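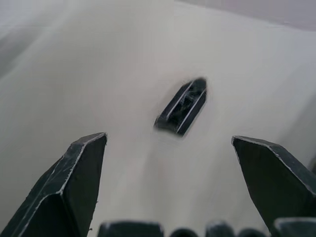 Zadow planner, progress for January

To: Roxana Surdu, Hekport

We said the new planner would cut failed approaches. I am not yet willing to say it has. Out of 100 scripted runs, 10 stopped before contact because the wrist camera and the head camera disagreed on where the part was.
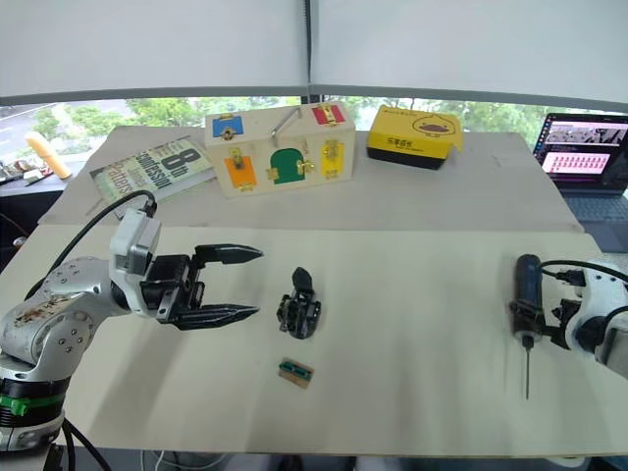

Two-arm setup, screwdriver held in the right gripper.

Ballex sold us the calibration tool as a one-time step. We have rerun it after every restart, and the offsets still drift. The vendor's answer was a longer manual. 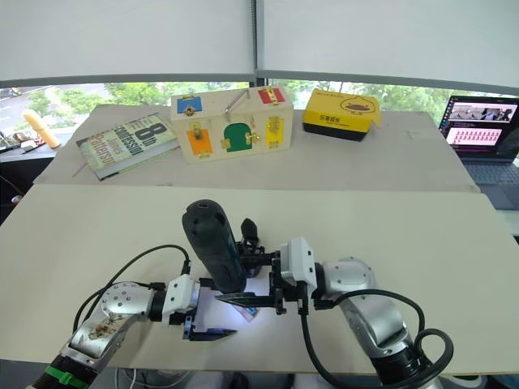
Both grippers at work over the front table.

The log viewer is the one piece I would pay for again. It replays 600 seconds of joint data without choking.
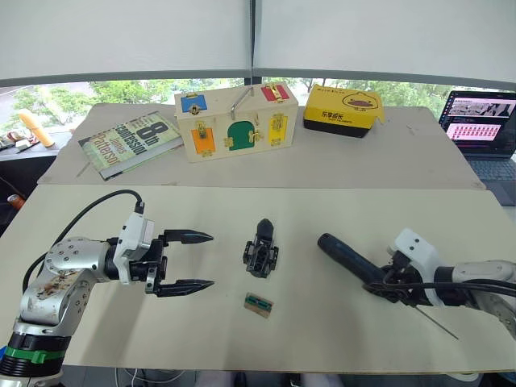
Will the handover code be ready for the Vestergaard review?
Only the single-arm part. Two-arm timing needs another month, and I would not promise more.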